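Namboodiri opened its handling workshop to visitors on Nov 26, 2024, and Anitha Menon, who directs the program, spoke afterward about the demonstration.

The work shown was the handling of sheet-metal parts on a cloth-covered table. "Flat parts are harder than visitors expect," Menon said. "A raised edge gives the fingers something to hold. A smooth face gives them very little."
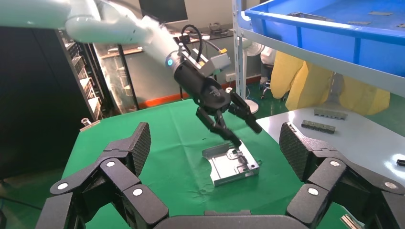
Asked how the parts were chosen, Menon said that the workshop had kept the same set of 20 since May. The team has recorded 3,361 attempts with them, of which 3,282 were accepted for further study.

Youssra Cherkaoui of Virkelach attended as a guest and asked whether the cloth affected the results. Menon replied that it did. "The cloth moves a little under the part, and we would like the arm to cope with that," she said. "Our partners at Irnex work on bare steel, and their figures cannot be compared with ours."

The next open day has not been scheduled. Requests to attend may be sent to the workshop office.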